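Chapter 2: Clearing a Surface

I used to think tidying a table was too small a thing to teach. Then I spent a wet August in a rented flat in Kullcombe with one table, which had to be desk, kitchen worktop and dining room by turns, and I changed my mind completely (my back changed its mind too, from eating on the sofa). So we're starting with the table, and we'll stay with it for the whole chapter.

Most of us clear a surface by shuffling. The bottle goes behind the board, the board gets propped on the drawers, and ten minutes later it all slides back again. I did this for years! What finally helped was asking of each thing, before I touched it, where it sleeps at night. A chopping board has a home, or it ought to. An old drinks bottle lying on its side has one too, and it's usually the recycling. The small set of wooden drawers is trickier - it's a home for other things, so it gets to stay out, but only if you can open it without moving something first.

In my evening class at Nollisow we kept a tally of everything the group picked up from their own tables in a week. It came to 189 things, and almost 100 of them had no fixed place at all. They were just visiting, and had been for months.

You'll need 2 boxes for the exercises, one for things that live elsewhere in the house and one for things that are leaving it. Shoeboxes are fine. Please don't buy anything yet, however nice the baskets look (we'll get to baskets in the Ralline exercise, and I have opinions).

Before you read on, have a look at a tabletop with only a few things on it and decide what you'd pick up first.

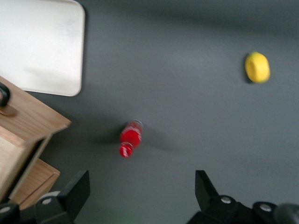
Ní Bhriain starts with whatever is going in the bin, always, and says the rest is easier to think about once the rubbish has gone.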